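4.2 What people told us about tablecloths

I went into the Stutness interviews thinking color would barely come up. Wrong! Of the 1387 people who filled in our kitchen survey, 1012 named a color before they named a fabric, and yellow check kept turning up in the Dirkthorpe answers (my co-author Nele Reuter had bet on plain white, and she still owes me lunch). People tied it to breakfast, to grandparents, to eating outdoors. The pattern we kept hearing about is the ordinary gingham in Figure 3.
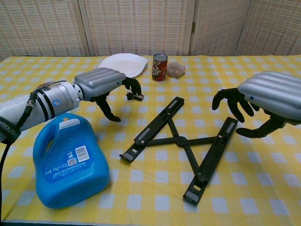
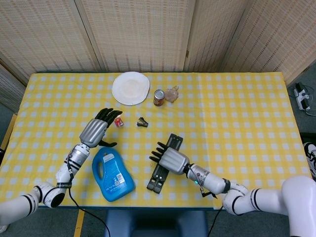
Figure 3. Yellow and white gingham on a table, with a folding divider behind.

I should say that the Jakgate group was smaller and a good bit grumpier about patterns in general. Several of them told me that checks make a small kitchen feel busy, and one woman had given all of hers away. We come back to her in Section 5, where I look at what people keep and what they hand on.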